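Chapter 7
Can a Machine Do the Chores Yet?

Ask a room full of people what they want from a robot and somebody will say "the dishes" before you've finished the question. Laundry comes next, then the bathroom. Factory people have a list of their own: clear the bench, sort the bin, put the part back where it came from. In this chapter we take those wishes seriously and look at how close the field has come. 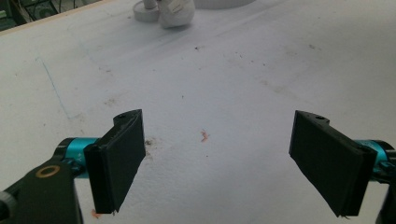
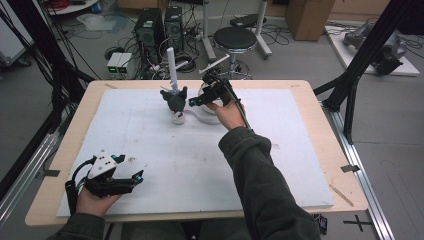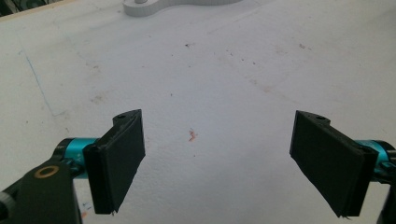 Figure 7.1. Tabletop work with hand-held grippers. First and third pictures: the white work surface between the two fingers of a gripper. Second picture: a person with a gripper in each hand, working over a white board.

Look first at how ordinary a tabletop is. It has specks on it, a smudge or two, a line from a marker. You would wipe it down without a thought, and your eyes would sort the crumbs from the stains long before your hand got there. A crumb comes up and a stain has to be rubbed. For a machine, telling those two apart is a real piece of work, and a wonderful problem to spend an afternoon on!

Washing machines and dishwashers have been with us for generations, so in one sense the answer to our title question is yes. Those machines succeed by shutting the chore in a box. The water stays in, the dishes stay put, and the machine never has to find anything. The trouble starts when the box goes away and the machine has to reach into the same messy space that we do.

Our first case study is Dustari, a small workshop project that set out to tidy benches. Genivaldo Pacheco began it in March with a short list of jobs: pick up a loose object, set it upright, move it aside, wipe under it. The first full trial was held on June 18, 2018, and the team made 152 attempts at the whole sequence. Of these, 93 ended with the object standing and the bench clean. Pacheco had hoped for more, but read the results the other way around and they're thrilling. A machine with two flat fingers and no sense of what a bench is for got through a four-step chore well over half the time.

What went wrong in the others? In 26 attempts the fingers closed beside the object and caught nothing. Many of the rest failed at the wiping step – the cloth bunched up, or it pushed the dirt into a neat little ridge and left it there. Anyone who has cleaned up after a toddler will know that ridge.

Our second case comes from the shop floor. The Carnemeck plant had been using fixed arms to load trays since 1990, and they were superb at it as long as every part arrived in the same spot, facing the same way. Osamu Maruyama was asked whether one of those arms could also put away the leftovers at the end of a shift. It took him about a week to say no, and much longer to say exactly why. His notes, which we'll read in Section 7.3, are a fine lesson in how much a person's hands decide on their own.

Two ideas will come up again and again. The first is reach: can the fingers get to the thing from a useful side, with a bowl or a post standing in the way? The second is recovery, or what happens after a miss. People miss all the time. We bump the cup, steady it and carry on, and we hardly notice that we did.

Before you read on, try this at your own kitchen table. Put a bowl, a spoon and a few bread crumbs on it. Clear it using only your thumb and one finger of each hand, held stiff – no curling, no sweeping with your palm. Write down each time you have to change your grip or start over. Keep the list, as you'll need it for the exercises in Section 7.2.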